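# Polishing what other people throw out

Fernanda Antunes restores metal stands, lamp bases and cake pedestals in a rented unit behind the old Skakgate bus depot. She has been at it for five years, the last two of them full time. 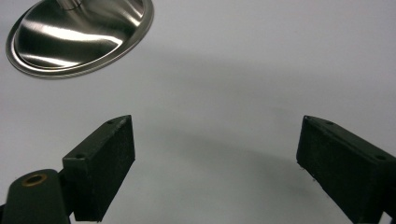
She started with a single lamp. It had been her aunt's, and the base had gone dull and sticky after years next to a stove. "I washed it with dish soap and a soft cloth, and most of the trouble came off right there," Antunes said. "I had already bought three kinds of polish. I didn't open any of them that day."

Most of her work now comes from Sondix, a small hotel supplier that sends her stainless pieces in mixed boxes. A good February brings in 500 pieces. A slow one brings in far fewer, and she fills the time with repairs for people in the neighborhood.

Stainless steel, she said, is easy to clean and hard to make look even. Fingerprints show. So does any scratch that runs against the grain. On a brushed piece she follows the lines already in the metal. On a mirror finish she goes in small circles with a clean cotton pad and changes the pad often.

"People press too hard," she said. "If you feel heat through the pad, stop and let it rest."

The part customers forget is the underside. Water sits inside a rolled rim, and so does old wax. Antunes turns every piece over before she does anything else and runs a wooden toothpick along the lip. She also looks at the place where the stem joins the foot. A wobble there usually means a loose bolt, and a wrench takes care of it. Where the joint was welded and has cracked, she sends the piece to Sequeira, a welding shop across the river.

She charges by size. The smallest stands take her 5 minutes, and a badly pitted floor lamp once took her 90. She lost money on that one but kept working at it. "I wanted to see if the pits would come out. They didn't, not all of them."

Asked what she would never use, she named steel wool and anything with bleach in it. For daily care she recommends warm water, a drop of soap and a dry towel right after. A little mineral oil helps with fingerprints - a few drops on the cloth, never on the metal.

Antunes checks her work on a plain pale surface by the window. A patterned cloth reflects in the metal and hides the streaks, she said, and her ceiling lights make everything look finished when it isn't.

She has been talking with Skemon, a lighting store downtown, about taking in floor lamps on a regular basis. The unit would need more shelves first. "I can do the lamps," she said. "I don't know yet where I would put them."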